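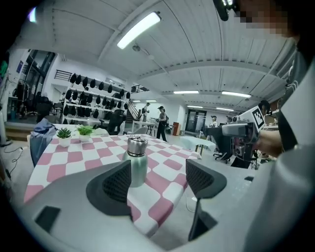
Clernombridge is getting its riverside picnic ground back! Fladmont, which runs the town's parks and walking tracks, will reopen the site at the old Dirken paddock to the public next April, with 90 new shade trees, a repaired footbridge and a proper path down to the water. There's room for 400 people to spread out, so bring the whole street, throw a checkered cloth over a table, fill up the thermos and stay for the afternoon.

8/17/18 - Planting starts this month along the northern bank. The trees are all local species, grown by Sönmez Nursery from seed gathered within 80 kilometres of town, and they'll go in while the soil is still damp from winter.

More than 100 households answered our survey, and they were very clear about what they wanted: shade, toilets and somewhere to fill a water bottle. All of those are in the plan - so is a second gate on the Dirken side, which will save a long walk for anyone coming by bus.

Dogs on leads are welcome. The car park will stay gravel.

Maps and planting dates are available at the Fladmont office in Clernombridge.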